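Flurnemmont Desk Items, data card

Version 5, last revised 14 April 2023. Maintained by the Haltthorpe group.

Summary

Flurnemmont is a collection of 905 short recordings of personal desks in use. It covers the small things people keep within reach while they work: cups, bottles, food packets, coasters, chargers. Office paperwork and computers are labeled only when they block the view of something else.

Contents

Each recording shows one desk. Desks were left as their owners keep them, and no items were brought in. The folder named Paracha holds 500 recordings of desks against a wall. The rest are in Gosex and cover desks that stand free in a room.

Labels

Drinkware is split into cup, thermos and bottle. Bottles carry a second label for clear or colored, and a third for the cap if it can be seen. Jars are a separate class, even when they hold a drink. Containers whose contents can't be told from the outside are labeled by shape and color only – please don't guess.
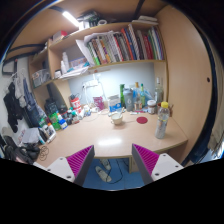
Crowded back rows are the hardest part of the wall desks. Items there overlap, and annotators disagreed most often on where one bottle ends and the next begins. The water bottle with the yellow cap is simple to outline, while the dark bottles and boxes piled in the left back corner get one group label. A spoon in a cup is labeled separately from the cup. Coasters are labeled with or without something on them, so the red one counts.

Known gaps

Cables are marked as a single region per desk. Things on the floor are not labeled. The February update fixed 100 entries where a thermos had been entered as a bottle.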